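Sorting small things by bowl: notes on a catch-all system

Posted March 1, 2018

I have written before on shelving and on the drawer dividers from Perkia. The remaining problem in this apartment was small objects with no category: sponges, pet toys, stubs of candle, the single coaster. They collect on flat surfaces. A tabletop is the worst of these, as it has no edge high enough to stop anything and no compartment to suggest that a thing belongs elsewhere.

The system described in this post has been in use since May of last year. It has one rule. Every loose object on a table goes into an open bowl, and the bowl is emptied on a schedule. Whatever has a home goes back to it. Whatever has none gets one, or leaves.

Choice of container

I tested three types: a lidded box, a shallow tray and a round bowl.

The lidded box failed within 13 days. Lifting a lid is a small cost, but it is paid each time, and by the end of the second week things were being set down on top of the lid. The box had become a slightly higher table.

The tray performed better. Its walls were too low. Anything round rolled out when the tray was carried, and anything soft hung over the side. A tray is suitable for keys and mail. It is unsuitable for a dog's toys.

The bowl is the best of the three. The opening is as wide as the container, so a hand goes in without tilting anything. The curved wall brings objects toward the middle, where they can be seen. A thick rim is worth paying for, as it can be gripped with one hand while the other holds something else. I bought mine from the Tillbridge housewares outlet in two sizes and have no complaint about either, although the smaller one arrived with a rough spot under the foot that needed sanding.

Light wood has an advantage over dark: contents stand out against a pale interior. With a dark bowl I lost a black hair tie for most of a month.

What goes in

Flat objects first. A sponge bar or a foam block will not lie flat in a round bowl unless it is short compared with the diameter. It settles on a diagonal, and this is fine. The raised end makes it easier to pick up. I used to trim cleaning blocks to fit, and stopped, as a trimmed block crumbles along the cut.

Soft toys stay out of the bowl. A round plush takes up the entire volume and hides whatever is under it. I leave these on the table next to the bowl and deal with them first when clearing. Small hard or rubbery toys can go in, provided the bowl is not also holding kitchen items. Mixing the two was an early error on my part. 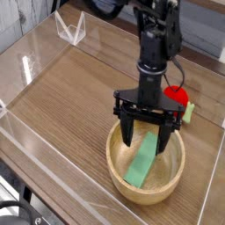 One reader, Phuthong, wrote in after the earlier post to object that a bowl only moves the mess into a smaller circle, and that a green sponge and a dog toy should never share a surface, let alone a container. Phuthong keeps two bowls, one for things that get washed and one for things that get played with, and empties both before bed.

The second part of that objection is correct, and I have adopted the two-bowl arrangement. The first part I accept only partially. A smaller circle is the point. A table with its loose items gathered in one place can be wiped in a single pass, and the bowl can be lifted off while this is done. Scattered items have to be moved one at a time, usually onto the part of the table just wiped.

Emptying schedule

Daily emptying did not last here. I kept it up for 7 days. Emptying once a week was too seldom, and the bowl overflowed on two occasions. I now empty on every third evening, with a limit of 25 items. If the limit is reached early, the bowl is emptied early.

The procedure:

Clear large soft items from the table.
Take out the flat pieces.
Return anything with a known place.
Put the remainder in a paper bag and write the date on it.
Wipe the bowl with a damp cloth and dry it at once.

The paper bag is for objects without a home. If nothing has been taken back out after 40 days, the bag is sorted for donation or trash without further debate. Most of mine have turned out to contain hardware from furniture I no longer own.

Care of wooden bowls

Do not soak them. Do not leave a wet sponge in one overnight. The fibers rise where the moisture sits and the smooth interior goes slightly furry. If this happens, let the bowl dry completely, sand lightly with fine paper along the grain, and apply a thin coat of mineral oil. Wipe off the excess after a few hours. I also tried the Sevard board wax – pleasant to apply, but it left a film that picked up lint from the plush toys, so for this use I went back to plain oil.

A striped or strongly figured tabletop needs its own attention. Crumbs and small parts disappear into the pattern. I check mine with a flashlight held low to the surface, which throws a shadow behind anything raised. The check takes under a minute and has so far recovered two screws and an earring back.

Open items

The larger bowl slides when a hand is pulled out of it quickly. Felt pads made this worse. A ring of thin cork is the next thing to try, though cork holds water and may mark the table finish. I also have no good answer for cables. They do not sit in a bowl – they spring out over the rim and take other things with them. For the moment they go in a drawer, coiled and tied, in one of the Perkia dividers. If the cork ring works I will add the dimensions to this post.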